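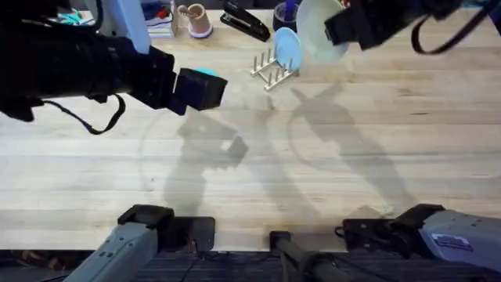
Buy the Table First

I have sat through a good many equipment meetings in my life, first at the school district and now at the Tindstead workshop, and I have come to believe that people plan for a robot the way young couples plan for a wedding. All the love and all the money go to the big day. Then comes the morning after, when somebody has to find a place to put the gravy boat.

I say this with real affection, because I was one of the people who wanted the arms. When Parviz Dehghan first brought us the idea of a two-arm setup for ordinary household chores - dishes into a rack, cups back onto a shelf, that kind of thing - I was all for it. Our members are mostly people who have trouble with their hands, or who live with someone who does, and a dish rack is a bigger part of their day than you might guess. But I looked at the proposal that night with a cup of tea and saw that it had a lovely thick section on the arms and a single line at the end that said "misc. setup."

That line is what I want to write about.

We had put down $307 for it. I don't know where the figure came from and neither does Parviz. By the time the arms had been moving for a month, we had spent $1163 on things that fit under that heading, and every one of them was something a person could have thought of with a pencil and a free afternoon. Clamps. Cable long enough to reach the wall with the arms stretched all the way out (we bought the short kind first, of course, and then we bought the long kind). A better table, since the old one shook whenever both arms moved at once, and you cannot ask a machine to set down a bowl gently on a surface that is wandering off to the left. Lamps. Spare finger pads. And dishes, my goodness, the dishes.

Let me stay with the dishes for a minute. Meifang Jiang, who keeps our books and is a good deal more patient than I am, asked me why we were buying plates by the stack when we had a kitchen full of them down the hall. It was a fair question. The trouble is that when you are teaching a machine to pick up a bowl, you want to be able to buy that same bowl again in the spring. The kitchen down the hall has bowls from everybody's mother. They are wonderful bowls and no two of them match. So we went with a cheap plain set from Bener, and I would tell anyone starting out to buy twice what they think they need and keep the receipt where Meifang can find it.

Then there is time, which never gets a line of its own and ought to. Ginette Fortin gave us 8 hours a week at the start, and she was glad to do it, and we were glad to have her. It wasn't enough. A good part of every session goes to putting things back where they started so the arms can try again, and I had simply never pictured that when I voted yes. If you pay for the machine and leave out the person who stands beside it, you have bought yourself a very handsome coat rack.

My friend Bohumila Kopecký thinks I'm too gloomy about all this. Her view is that if you showed any board the full cost up front, it would never buy anything, and that a little blindness is how good things get started. I have thought about that quite a bit, and I see her point. Some of the best things in our building came in under a number that was plainly wishful. But we are a small place. When the setup money ran out, the difference came from the fund for the Orellana van, and the people who ride that van did not get a vote on bowls.

So I would ask for something modest before the March meeting, where a second station is on the agenda. Take the price of the arms off the page entirely for the first 28 minutes. Talk about the table, and which wall it goes against, and who wipes it down, and what it will be asked to hold. Talk about where the books and the stapler and the pencils will live, because they will end up on that table if we don't decide otherwise. Price the dishes. Ask Ginette how many hours she can truly give and write down the number she says, and no larger one. Then put the arms back on the page and see how we feel.

I expect we'll feel fine about it. I still want the second station, for what it's worth, and I plan to vote for it if the table is on the list.

Carol Sedgwick
17 February 2024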